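FOR IMMEDIATE RELEASE
May 9, 2023

Filden publishes good practice rules for household handling recordings, and asks buyers to read the small print

Filden today released its rules for recording household work with hand-held grippers, the kind of recordings now sold to robot makers by the hour. Anyone may use the rules. We don't expect everyone to like them.
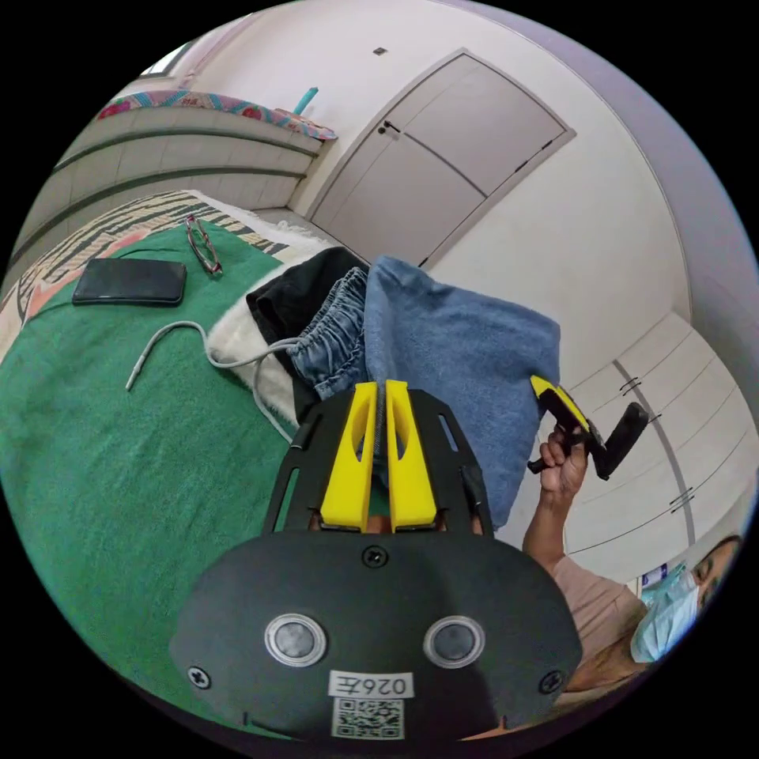
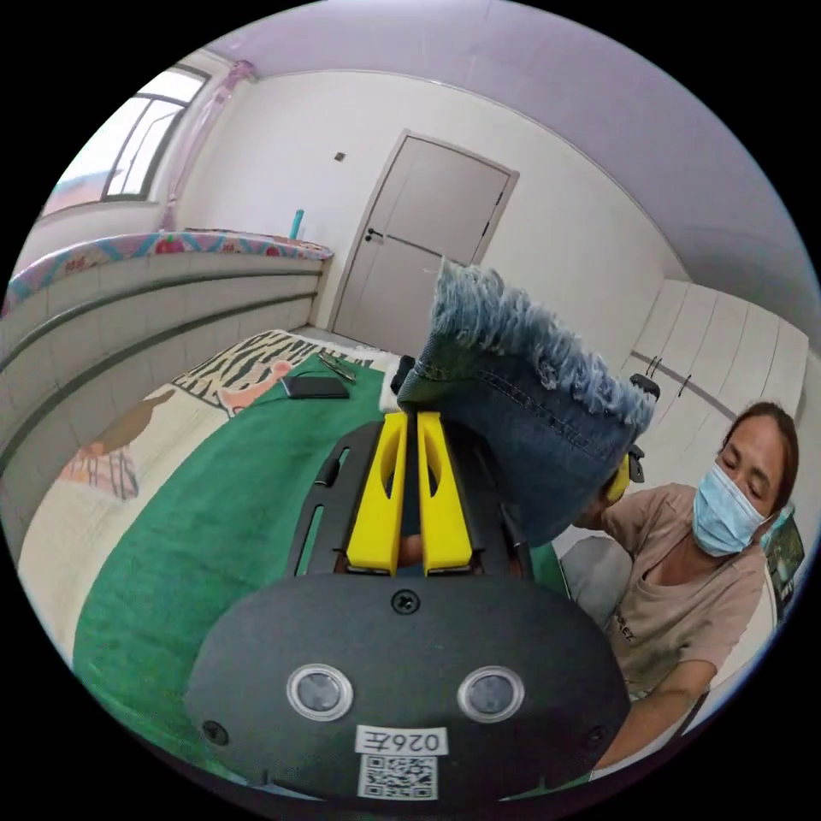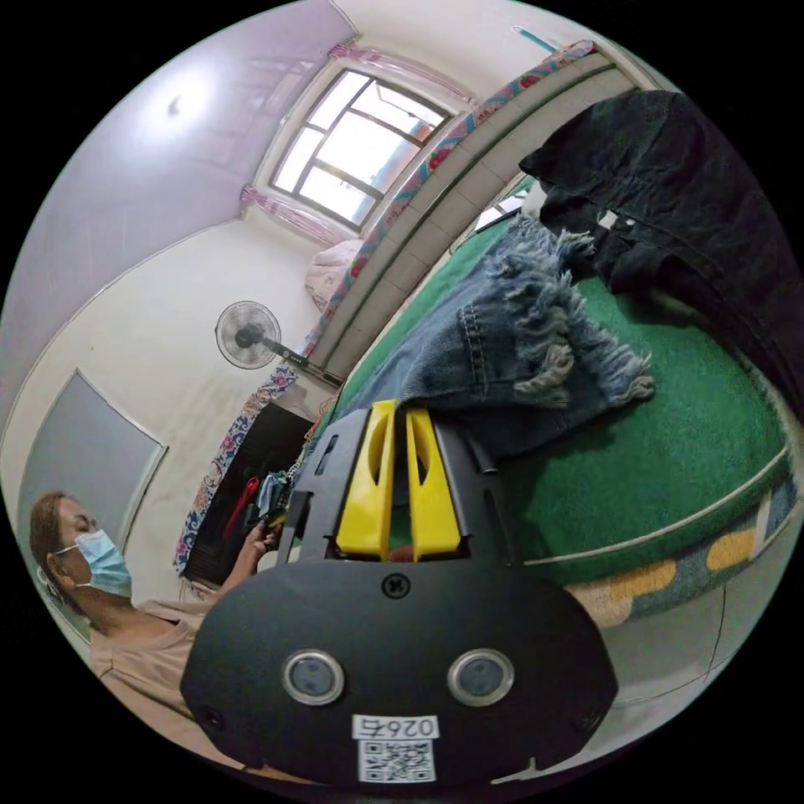
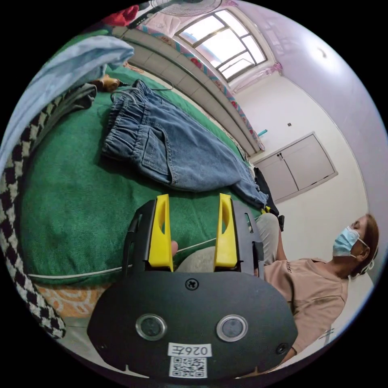
Clothes handling with hand-held grippers, all in the same bedroom.

The rules run to 6 pages and begin with a complaint. Too many sellers describe a set as "real home data" and stop there. Filden reviewed 2322 clips offered under that label and could not tell from the paperwork which tool had made which clip, or what the person had been asked to do. A label on the tool is a start. The grippers shown above carry a number, 026, with a QR code under it, and that is worth very little if the number never makes it into the file record. Rule two says it must. Denim gets its own paragraph, as frayed hems and elastic waistbands behave differently and "pants" covers both.

"A face mask is not a privacy policy," said Nandini D'Souza, who edited the rules. "I would like to see the consent form, and I would like it to say what happens to the footage of the bedroom."

Jhonatan Arango, who ran the trial at Trendia, was cooler. "We followed the draft and it slowed us down. I'm still waiting to see whether buyers pay for the difference."

Filden offers no seal or certificate under these rules and will not list firms that claim to follow them. Comments are open until July. Write to Jin-sol Do at the Filden press desk for a copy.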